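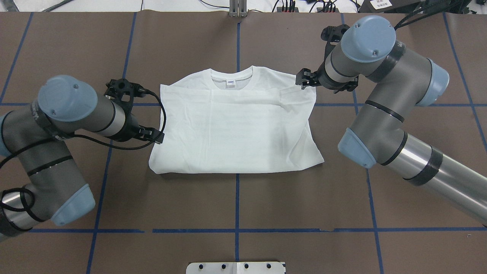

T-shirt folding

T-shirt folding is the laundering and retail practice of reducing a T-shirt to a flat, roughly rectangular shape for storage, display or packing. It is carried out at home, in laundromats and commercial laundries, and on the sales floor of clothing stores. The collar is normally left visible on the finished fold so that the size label can be read without opening the garment.

Methods

In the flat fold, also called the store fold, the shirt is laid face down and smoothed from the centre outward. Each side is brought in toward the middle with its sleeve turned back on itself, and the hem is then raised to the collar in one or two folds. The shirt is turned over at the end. Many stores use a rigid board to keep the width uniform.

The file fold begins the same way but ends with a narrow packet that stands upright in a drawer. The roll, favoured by travellers, replaces the last folds with rolling from the hem or the collar.

Lightweight cotton jersey is harder to fold evenly than heavier cloth. It tends to form ridges and shallow troughs
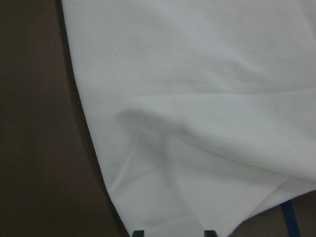 when it is dropped onto a table, and these set as creases if the fold is made over them. Commercial folders usually lift the shirt by the shoulders, shake it once and lower it hem first. Side seams that have twisted in the wash are pulled straight before the sides are brought in.

Commercial practice

The Winar Laundry in Gorley handled 4,000 shirts a week at its busiest and kept 12 folding tables for hand work. Staff were paid by the bundle until the plant changed to hourly wages. A bundle was counted as a dozen shirts, stacked with the collars alternating left and right so that the pile stayed level.

Omis, a uniform supplier, issued a folding sheet to its customers that gave separate instructions for crew necks, V-necks and polo shirts. The Sipos folding board, a hinged plastic panel sold through housewares stores, was catalogued as item 993 and came in grey and white.

Table markings

Folding tables are often marked with coloured tape. A single line gives an edge for the collar or hem, and a crossed pair gives a corner against which the shirt can be squared. Tape is preferred to paint in rented premises and is replaced as it wears. 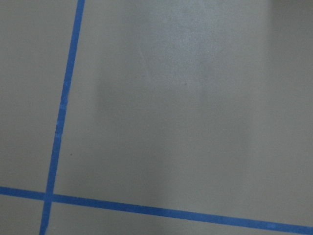

Crossed strips of blue tape on a grey surface.

See also: Ironing; Clothes hanger; Linen press; Laundromat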